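Home Issues Articles Authors Contact

3.2 Materials and layout of the sorting task

The vegetable sorting task was developed from a pilot carried out in February at the Gurndale site. Its purpose was to examine how the order in which loose produce is put away depends on the position of the container and on what has already been placed in it. Storage of dry goods, which was treated in the first part of the Kinsella study, is not considered in this section.

Play vegetables were used in place of fresh ones. Fresh produce changes in weight and firmness over a working day, and two peppers from the same bag may differ in width by more than the handle opening of a small basket. The play set keeps its shape between trials and can be wiped down. Its drawback is that the surface finish is more uniform than that of real skin, and this should be borne in mind when the results for the pepper and the onion are compared with those of earlier work on fresh stock.

Each trial took place on a cutting board set on a folding table. The board served two purposes. It marked the area within which items could be laid out, and it gave a plain, light ground against which the edges of each item could be judged. The table itself was not replaced or covered during the study, and marks on its surface were ignored in scoring. Stock not needed in a given trial was kept in baskets behind the table, with vegetables to the left and fruit to the right.

A trial was defined as the transfer of every loose item on the board to the sorting basket. The full series comprised 500 trials, of which 251 began with an empty basket. The remainder began with one item already in place, so that the effect of a partly filled basket could be examined separately. Item positions were drawn from a list of 200 layouts prepared in advance with the Tronarar scheduling sheet. No layout placed two items in contact.

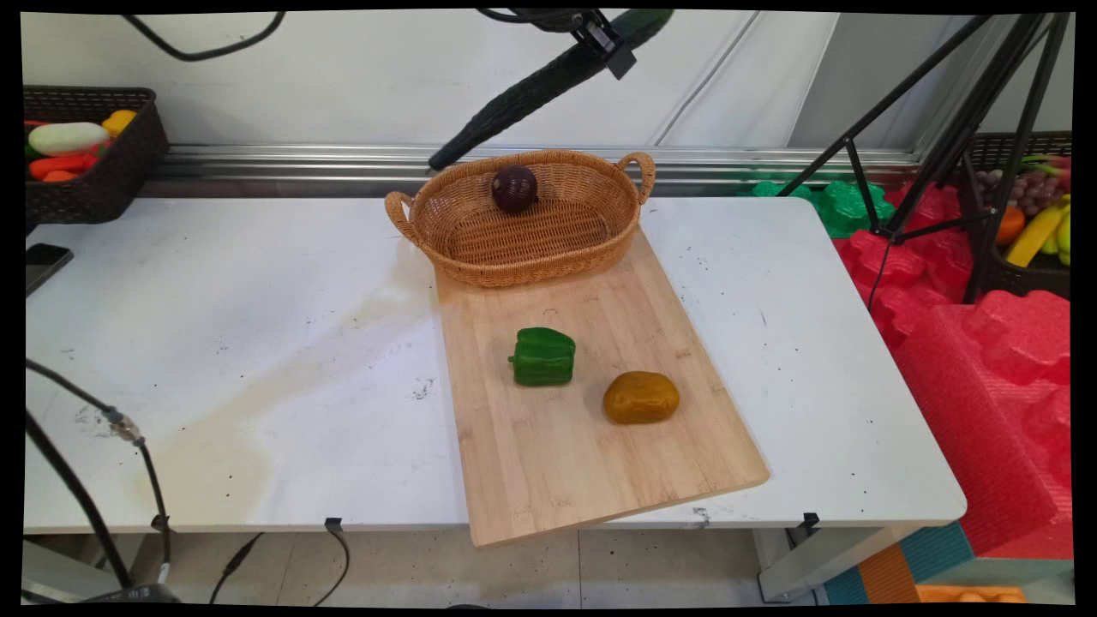 Figure 1. Layout with the onion in the basket and the green pepper and a yellow, potato-shaped item on the board.

Scoring followed the Wosico scheme with one change. In the original scheme an item is counted as stored when any part of it lies below the rim. This rule proved too generous for a shallow basket, where an item may rest against the handle and still meet the condition. An item was therefore counted as stored only when it rested on the base or on another stored item. Under the revised rule 172 trials were scored again, and both sets of scores are kept in the project records.

Contact with the handles was noted but carried no penalty. Where an item rolled off the board, the trial was stopped and the same layout was repeated at the end of the session. The order of placement was recorded for all completed trials and is analysed in Section 4.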